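From: Coralie Ellery
To: shop-floor list
Subject: Re: Drawer runners sticking again after refit

On Saturday, Frans Bakker wrote:

> Has anyone had trouble with the Mertens runners in a bank of deep
> drawers? I fitted them in September and two of the drawers already
> bind when they are loaded. Empty, they run fine. The cabinet is
> 600 mm wide inside. I checked it with a tape at the front and it
> was right. Lotte thinks I should pull the lot out and go back to
> Nuvel, which is what we had before. I would like to avoid that if
> I can. The screws are the ones that came in the bag.
>
> Frans

Frans,

I would not take them all out yet. If they run well empty and bind with weight in them, the first thing I would look at is the width at the back of the cabinet. A tape at the front tells you very little. Cut a stick to the exact inside width at the front, then slide it toward the back at the height of each runner. If it jams or goes slack, the sides are not parallel and you will need to shim one runner or plane a bit off.

I had the same problem on a 24-drawer plan chest last year. The carcass was out by 2 mm at the back, and it was enough. Strips cut from a cereal box fixed most of it. Ravindran saw it and told me to use veneer, and he was probably right, but the card is still in there.
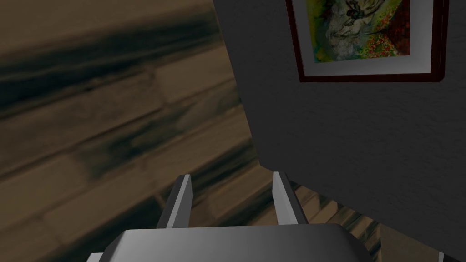
Gripper fingers open, nothing between them. Computer rendering.

The second thing is the screws. The ones in the bag have a tall head, and on a full drawer the inner rail can drop just enough to rub on them. Look for a bright scratch along the bottom of the rail. If you find one, change to a flatter head and countersink the hole a little more. I buy mine from Zolach in boxes of 200, though any hardware store will have something close.

Last, check what is in the drawers. Shiela Bañez wrote here a while back that hers were rated for 46 kg a pair and she had more than that in the bottom one, all of it sandpaper and router bits. Moving half of it up a level cured it.

If you do end up replacing them, do the bottom two drawers first and live with it for a week. The old Nuvel holes will not line up, so plug them with dowel and glue before you drill.

I have one spare pair of the Mertens in the long size if you want to swap one side and compare. I can bring them to the next meeting.

Coralie

--
To leave this list, send a blank message with "unsubscribe" in the subject line.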